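Category: Justice data / Sentencing and release

# Urnholm parole hearings table

A flat table of parole hearing outcomes for people sentenced before they turned 18, put together from published decision summaries. Read the part on gaps before you quote anything from it. We have seen too many tables like this one turned into a headline by someone who looked at two columns.

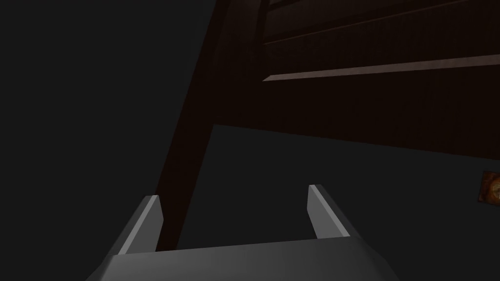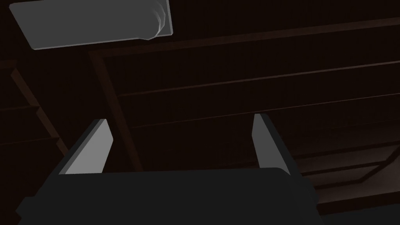

Both: simulated views, gripper fingers apart.

## What is in it

One row per hearing. A person who has had several hearings has several rows, joined by `person_key`. The key is made up by us and can't be traced back to a prison number.

- `person_key` – text
- `age_at_offence` – whole years, blank if the summary doesn't give it
- `hearing_no` – first, second and so on, as far as we can tell
- `outcome` – granted, refused, put off, withdrawn
- `reason_text` – the panel's own words, with names taken out
- `had_lawyer` – yes, no, unclear
- `coder` – A or B

There are 19 columns in the full file. The ones not listed are mostly working notes, and you can drop them without losing much.

## How it was coded

2 coders read each summary separately. Where they disagreed, they talked it over and one answer was kept. We would like to say this makes the coding reliable. What it shows is that two people who share an office can come to agree with each other. The first answers are kept in `outcome_a` and `outcome_b`, so you can work out the disagreement yourself.

The Gunawardena scheme was used for `reason_text`. It sorts reasons into 6 groups, and "lack of insight" is one of them. We have doubts about that group. Panels seem to use the phrase for anything from a refusal to admit the offence to a poor manner in the room, and the table can't tell you which.

## Gaps

Summaries are only published when a hearing reaches a decision, so cases put off early on are badly under-counted. The Stolurbridge region published nothing before it changed its website, and we don't believe the claim that no hearings were held there.

`had_lawyer` is weak. "Unclear" often means the summary is silent, and silence may well mean no lawyer. Please don't fold "unclear" into "yes", as one report has already done.

Release is a separate matter. A row marked "granted" means the panel said yes. Whether the person walked out, and when, is not recorded anywhere in this table. Nor is anything about reoffending, whatever you may have read.

## Should you use it?

For reading how panels explain themselves, yes. For comparing regions, only with great care. For ranking panels or guessing the outcome of a hearing that hasn't happened yet, no. An earlier copy was loaded into Atix for that last purpose and the scores looked very tidy. We hand-checked 100 of them against the summaries and would not want anyone's liberty to rest on the result.

## Files

`hearings.csv` – the table
`codebook.txt` – longer notes on each column
`changes.txt` – what we got wrong and when we fixed it

Corrections are welcome if they come with the summary they are based on. The next version is planned for December, funding allowing.

Contact the Urnholm data desk | © Urnholm | Back to top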